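Home | News | Security | Reviews | Newsletter

Router flaw leaves home networks open

Salo has released a fix for a flaw in the Konex software that runs on its home routers. The bug lets an attacker skip the login page if remote access is on.
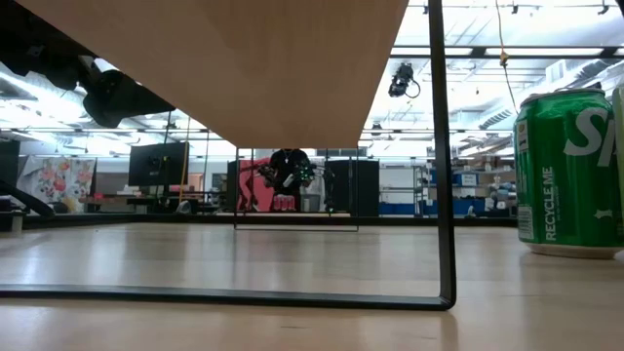
The company says 445 models are not affected. Only 2 are, both sold under the Midano name since January.

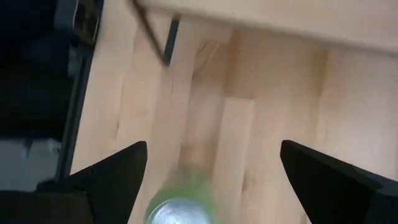 Green bottle, seen from above.

Owners should install the update from the settings page and then change the admin password. The download is 40 MB.

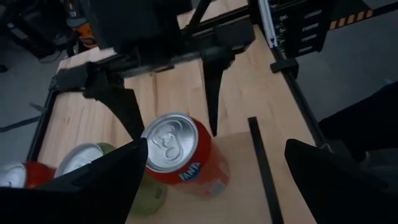

By the Xolalpa Newsletter staff | November 12, 2020

Remote access is off by default. A scan last week still found 1,000 routers with it turned on and no update installed. Salo plans to push the fix to those automatically.
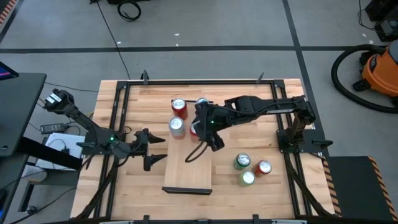 Beverage cans on a butcher-block tabletop.

Routers restart once after the update.

12 shares | 3 comments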